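Aligning Gripper Poses from Head-Camera Video: A Working Procedure
6 min read

The procedure below recovers the relative pose of two hand-held grippers from head-camera video, without external tracking. It assumes a calibrated camera and a rigid marker cube on each gripper. The method was worked out on the Lenatar set, which holds 431 recordings of two-handed tasks, and the settings given are the ones used there.

Step 1. Calibrate the head camera. Use the same focus and resolution as in the recordings. Discard any calibration image with motion blur. Store the intrinsics with the recording, not in a shared folder, so that a later recalibration does not silently change old results.

Step 2. Measure each cube. Enter the edge length and the marker size separately for the left and right grippers. The two cubes do not have to match, but every marker ID must be unique across both. A repeated ID produces a pose that jumps between hands and is hard to diagnose later.

Step 3. Record a start pose. The operator holds both grippers in front of the body, looks down at them, and keeps still for five seconds. At least two faces of each cube should face the camera. A single face leaves the planar pose ambiguity open, and the solver may pick the mirrored solution.

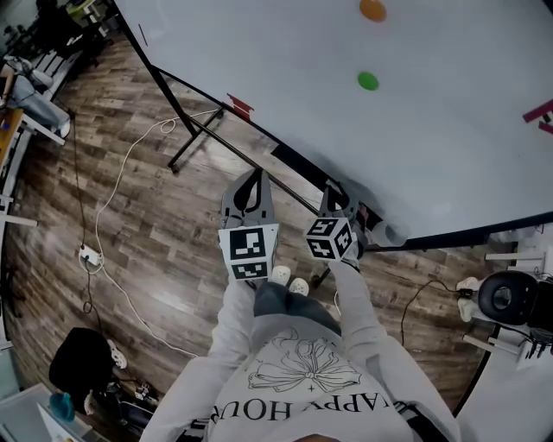 Gudrun Kramer objected to this step when the draft was circulated, arguing that a start pose held at chest height says little about accuracy at arm's length, and that a second hold with the arms extended should be required. Her point was accepted for the evaluation recordings. For training data the single hold is enough, as it only fixes the initial solution.

Step 4. Solve per image. Detect all markers, group the corners by cube, and run one joint solve per cube. Do not average the poses of separate markers. Reject the solve if the mean reprojection error is above the limit in your config file.

Step 5. Compute the relative transform. With both cubes expressed in camera coordinates, multiply the inverse of the left pose by the right pose. Head motion cancels at this point. What remains is calibration error and corner noise — mostly the latter when a cube is seen at a steep angle.

Step 6. Fill the gaps. Short gaps are interpolated, linearly for position and with slerp for rotation. A gap longer than 19 images splits the episode in two. Longer limits were tried and gave smooth paths that were wrong near contact.

On Lenatar, 1,424 episodes remained after splitting. Policies trained on the relative transform needed no per-operator correction. Policies trained on camera-frame poses did, and the correction had to be redone whenever the head mount was moved.

Known problem: glare on a cube face shifts the detected corners before it prevents detection altogether. Check the residuals by face, and print replacement markers on matte stock.

Contact: Sajib Kumarasinghe, Nemireck | © Nemireck, June 2026 | Back to top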